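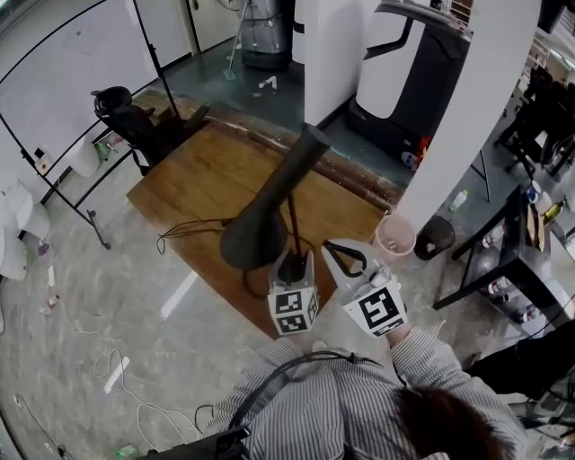 Re: Frandsen cars at Navdale

List Home | Archive | Threads | Search

Sep 6, 2018

Skarphéðinn Blöndal wrote:
> Did Frandsen run the Grandberg engine at Navdale, or only at Gundow?

Both! I finally found my old program, and car 50 has the Grandberg in it for the 100-lap race – qualified well, too. The chassis number is given as 424, so it must be the long-wheelbase car. What a great little team they were!
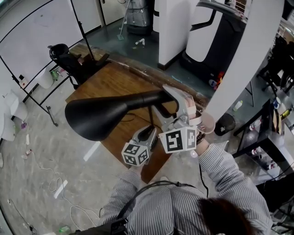 Black desk lamp, wooden table

Does anyone have lap charts from Gundow? I'd love to see them.

Print this message | E-mail this message
Contact the list owner | Copyright the list members | Back to top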